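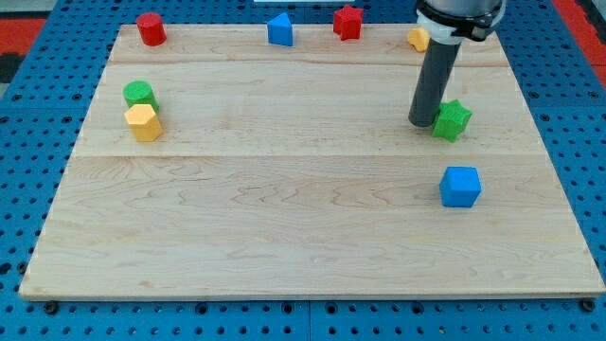

About us

Stuvville is a small company that spends its days pushing toy blocks around a board. We have customers, a lease and a dental plan, and we are as surprised as our parents are.

The longer version is that we gather examples for people who build learning systems. A robot arm that is going to follow an instruction like "move the green star next to the blue cube" has to learn it from somewhere, and somebody has to sit there and make the moves, well enough and often enough that a pattern comes through. We are the somebody.

How we started

There were three of us in the back half of a former carpet showroom in Radlow, and we meant to build the robot's brain. We had a name for it and a logo. What we didn't have was anything to teach it with, so we put an arm over a board and started recording. By July the brain was going nowhere and two other teams had asked if they could buy the recordings. We kept the logo.

What we do

Our main project is called Surkano. An operator sits at the controls, reads an instruction off a screen and moves the arm until the blocks are where the instruction says. The arm doesn't grip anything. It has one finger and it nudges, the way you would move a pea around a plate if you had been told not to eat it. Then a second person, who did not see the instruction, watches the recording and writes down what they think was being asked. When the two match, the example goes in. When they don't, we have a short and sometimes heated discussion about the meaning of "beside."

Each layout gets used for 100 moves before we shuffle the blocks. A full batch is 333 layouts. Please don't ask why it isn't 300. It was in the first contract, and now all our spreadsheets expect it.

We keep the mistakes, too. If a cylinder tips over or a star goes wandering off toward the wrong corner, the operator carries on and fixes it, and the whole sorry business is labeled and filed. Customers tend to be doubtful about this until they have trained something on perfect examples only and watched it knock over a block and stare at it.

Our second project, Ionescu, is named after the street we're on. It covers the language side: the many ways ordinary people ask for the same small thing. Push it left. Scoot it over. No, the other one. We have a large collection of "no, the other one," and we are proud of it.

Who works here

Our operators have been bakers, crane drivers, piano teachers and one retired dentist, who has the steadiest hand in the building and knows it. You don't need a technical background. You need patience, decent eyesight and the ability to hear "a bit closer" over 100 times in a morning without taking it personally. Shifts at the controls last 2 hours, then you do something else. We tried longer shifts. The recordings from that month are labeled "tired" and they sell quite well.

What we don't do

We don't make robots and we don't repair them, whatever the online map listing says. We don't do demos at birthday parties. We also don't promise that your system will work at the end of it. We promise that the examples will be what the labels say they are, and that if you find one that isn't, we'll redo it free and be embarrassed for the rest of the day.

Visiting

We're glad to show people around. Come in by the side door, as the front one still opens onto a wall of carpet samples. Mornings are best. If the light over the door is on, we're recording, so please wait in the kitchen and help yourself to coffee. The good mugs are on the top shelf.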